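Home Checklists Rooms Kitchen Contact

3 min read

Shared Kitchen Check: Drinkware and Drying Area
Montes house, 2 Nov 2024
Checked by Nerea Calvo

I love doing this one! It's a small corner, and a few good habits go such a long way in it.

Cups and mugs, chips and cracks: OK. Ran a thumb around every rim. If you find a chip, the mug goes out that day, even a favorite.

Dish rack, bent or sharp wires: OK. Still nice and sturdy.

Rack feet: WATCH. One cap is a little loose, so press it back on if it wobbles (a new set comes in February).

Glass and plastic kept apart: OK, and so much better than last time. 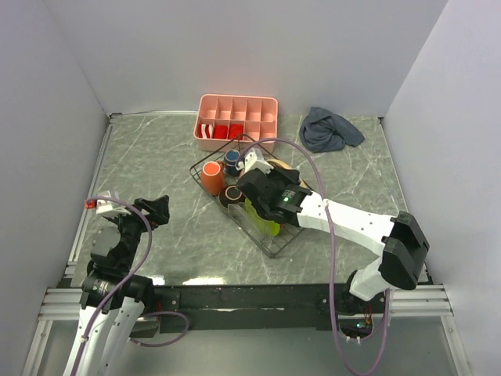

How much space should a mug have on the rack?

Enough that it doesn't touch its neighbor when you lift it out. Mugs that knock together chip at the rim first, and wire dividers only help if each piece has its own spot.

Cloths: OK. Hang them up after use, please, and swap for a clean one every 2 days.

Pink organizer: OK. Rolled things fit the small cells beautifully, and I'd happily see more of the cells put to use.

Table surface: OK. Wipe up drips before they reach the floor, where people walk in socks.

Overall score: 7 out of 8. Fantastic work, everyone! Loose cap goes on the Livow repair list tonight.

Previous Next Back to Checklists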